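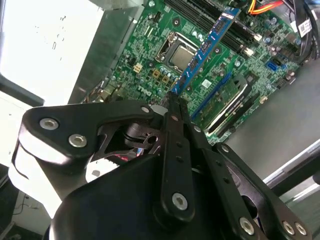
Memory module and processor socket on a green motherboard

Courses > Measuring Instruments > Handouts > Unit 4: Handheld humidity meters

Print this page | E-mail this page

Unit 4: Handheld humidity meters

Handout for the course at Akenholm, revised 2026-04-12

1. What the meter measures

In this unit we look at small meters which show relative humidity of air. Relative humidity is the amount of water vapour in the air compared with the largest amount which is possible at the same temperature, and it is given in per cent. Please notice the words "at the same temperature". If we warm up the air in a closed box and add no water, the relative humidity goes down, although the quantity of vapour is the same as before. Many students write in their reports that the air "lost water" in this situation. It did not.

For this reason every serious humidity meter has also a temperature sensor, and you should always write down both values. A reading of 50 per cent without temperature is only half of a reading.

2. The capacitive sensor

Both meters in our laboratory, the Proka and the Wetex, use a capacitive sensor. It consists of two electrodes with a thin polymer layer between them. The polymer takes up water vapour from the air and gives it back again. Water has a high dielectric constant, much higher than the dry polymer, so the capacitance rises when the air becomes more humid. The electronics measure this capacitance and calculate the humidity from it.

The change is small. Suppose the sensor has 200 pF in dry air and rises by 30 pF over the whole range. Then one per cent of humidity corresponds to 0.3 pF, if we take the curve as a straight line. A long cable between the sensor and the circuit has its own capacitance, which can disturb such a measurement. It is therefore better to keep the analogue part of the circuit close to the sensor — in our meters it sits directly behind the tip.

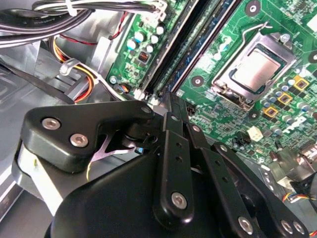 Desktop computer, opened, with its motherboard

3. Response time

The polymer needs time to come into balance with the air. We call response time the time after which the sensor has shown 63 per cent of a sudden change. In still air it is longer than in moving air, and in cold air it is longer than in warm air. A dusty filter cap makes it longer again.

Exercise: Take the meter from the dry box and put it into the chamber. Write down the reading every ten seconds until it does not change any more. Draw the curve and find the response time. In the January group the Wetex needed some 27 seconds with the filter cap on. Your value may be different.

4. Checking with salt solutions

A saturated salt solution in a closed vessel keeps the air above it at a known humidity. With common salt it is near 75 per cent at room temperature. There must be undissolved salt at the bottom, otherwise the solution is not saturated.

The vessels are the Kourkoulas type with the screw lid. Do not let the sensor touch the liquid. Close the lid well and wait at least one hour before you read the value.

Adjust the meter only if it is wrong at two points — one point cannot show whether the slope or the offset is the problem.

5. For the report

Give the temperature with each reading, the name of the meter, the waiting time and the salt used. Please include your original table also when you have corrected the values later.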